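Gollard: Your Questions, Mostly Answered

Is it out yet?
No. April, says Belleo, without mentioning which one.

Does it run on my old console?
If yours has almost 60 GB free, yes. Clear out the racing games you swore you'd finish.

How many players?
2 on the couch, 41 online, most of them yelling.

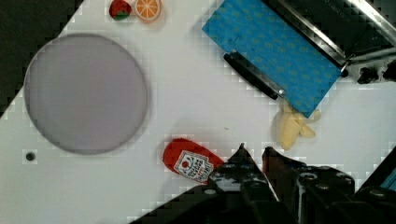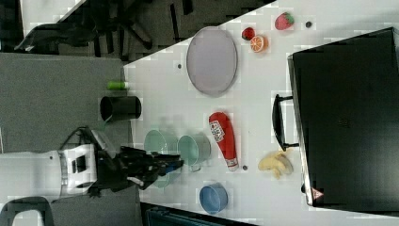
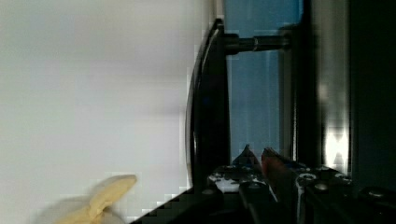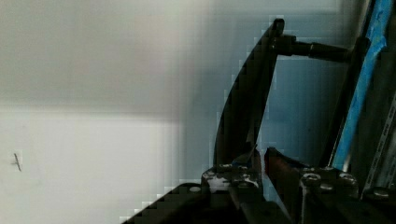

What do I do between matches?
You run a kitchen, because every game has cooking now. Recipes restore health, and the cheapest ones are fruit. A strawberry and an orange, like the two beside the plate in the first picture, will get you through a boss if you dodge well. Heledd Meredith in our forum dodges badly and brings soup.

Can I skip the intro?
After 3000 coins, yes.

Is there a photo mode?
Ask again after the patch.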